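Tuleck Pocket Projector

I've dragged the Tuleck to 16 outdoor screenings now, mostly short film nights and one very long music documentary, so I figured it deserved its own page in the shop. It's small, it's light, and it gets going fast, even when I've forgotten which cable goes where (every time!).

The picture is better than I expected for the size. I run it on the Kelen pull-up screen and dark scenes hold together pretty well once the sun is all the way down. Before that, forget it – you'll be watching gray shapes and listening to the dialogue. Subtitles stay sharp out to the corners, and that matters to me because half of what we show has them.

Sound is the weak spot. The built-in speakers are fine for a bedroom, but for a concert film I'd plug in the Akande bar and be done with it. We sell them together for a bit less.

In the box: projector, power supply, 2 HDMI cables, remote, soft case. Lamp life is listed at 4,000 hours. Warranty is 3 years. The Plarwood tripod is extra and fits without an adapter.

Rentals go out after 4 p.m. and I'm usually booked solid in July, so write early if you want one for a backyard night.

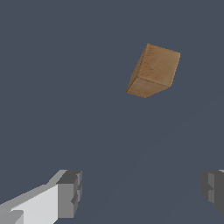
Wooden cube on blue-gray, computer render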